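Let the poor thing stop

I have spent a good part of this March thinking about whiteboards, which my family finds very funny. At Benville we give a robot arm small everyday jobs, and wiping or marking a board is one of them. It sounds like nothing at all, doesn't it? Well, on Wednesday the arm came down too far, kept pushing, and the force stop didn't trip until someone slapped the big button.

Jonalyn Quiambao went through the log with me over a very long pot of tea. We had 192 runs behind us and 83 of them held a warning about contact force, all politely recorded and all politely ignored, me included. The limit had been raised in the autumn, you see, to get rid of false stops (they were a nuisance, I grant you, and we'd had more than 8 in one morning).

My view, for what it's worth, is that a nuisance stop is a perfectly good thing to live with. Our friends at Kondby keep their limit low and grumble about it, and I used to tease them for it! I shan't any more. A felt tip on a board is a gentle place to learn this lesson, and I would hate for us to learn it again with a hand in the way. So put the limit back, read the warnings out loud at the end of the day, and let the arm be a bit fussy.

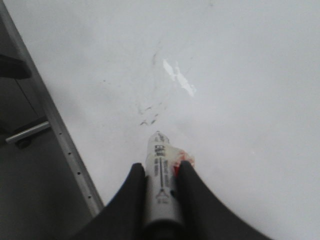
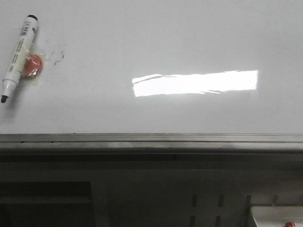 The whiteboard task at Benville, with dark smudges on the board in both views.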